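Come spend an afternoon teaching our robot arms (participants wanted, no experience needed)

Hi! I'm Anitha Palaniappan, I run the studies in the Bitar project at Celtudow, and I'm looking for people to sit down with a pair of robot arms and show them how to handle paper. Booklets, leaflets, manuals, the sort of thing that lives in a kitchen drawer. If you can turn a page, you qualify.

Some background, so you know what you'd be part of. Last August we finished a first round with 29 participants, who guided the arms by hand through 1,285 page turns and booklet pickups between them. We trained one version of our software, Uka, on all of it, and a second version on only the demonstrations where the person had stopped, noticed a slip and fixed it. The second set was much smaller and I fully expected it to lose. It did better! On booklets it had never met before, the version trained on fixes got the page over more often, and when it missed, it usually tried again from a different angle (the other one just kept poking at the same corner).

So this round is all about mistakes. I want to know if the result holds with new people, and whether it matters who does the fixing: the person who made the slip, or somebody who takes over halfway. Half of you will do one, half the other, and I'll draw names to decide.

A session is two and a half hours with a proper break and decent snacks. You get a short lesson first, then you work through a stack of printed things, some stiff, some floppy, some with that glossy paper that slides everywhere. You hold the arm, move it, and we record the motion. Then for the last half hour you watch Uka try and tell me what you think went wrong. I love that part, people spot things we've missed for months.

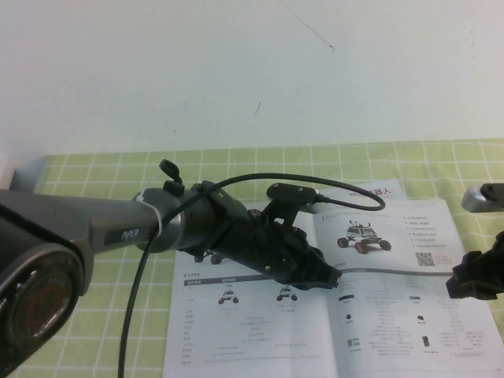 You don't need to be able to read what's on the pages, by the way. Our stack comes in several languages and the task is the same in all of them. You do need to be 18 or over, comfortable sitting at a table for a while, and able to use at least one hand to guide the arm. Left-handers, please do write, we had far too few of you last time.

We pay a flat fee per session plus your bus or train fare, and you can stop whenever you like and still get the full fee. Sessions are at the Prustisik building, ground floor, step-free from the street.

To sign up, send me a note through the Bitar contact page by Monday, April 5, 2021, with your name, which hand you write with and whether mornings or afternoons suit you better. Questions are welcome too, and I answer them myself, usually the same evening.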